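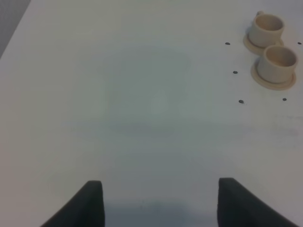 How do you get tea stains out of small cups and saucers?
Bicarb and a damp cloth, then a proper rinse. Takes 12 minutes, most of it waiting.

What you need: bicarb, washing-up liquid, soft cloth, old toothbrush.

Rinse the cups first. Warm water, not boiling.
Spoonful of bicarb in each, few drops of water, stir to a paste.
Smear it round the inside and leave for 8 minutes.
Rub in small circles – go easy on pale glazes, they scratch. No wire wool, ever.
Saucers next. The ring where the cup sits is the worst bit, toothbrush for that.
Wash evrything in soapy water, rinse twice, dry with a clean tea towel.

Still brown? Do it again before you reach for bleach. Plastic cups can hang on to the colour, so leave the paste on overnight.

Szu-yu Hsieh, updated November 28, 2020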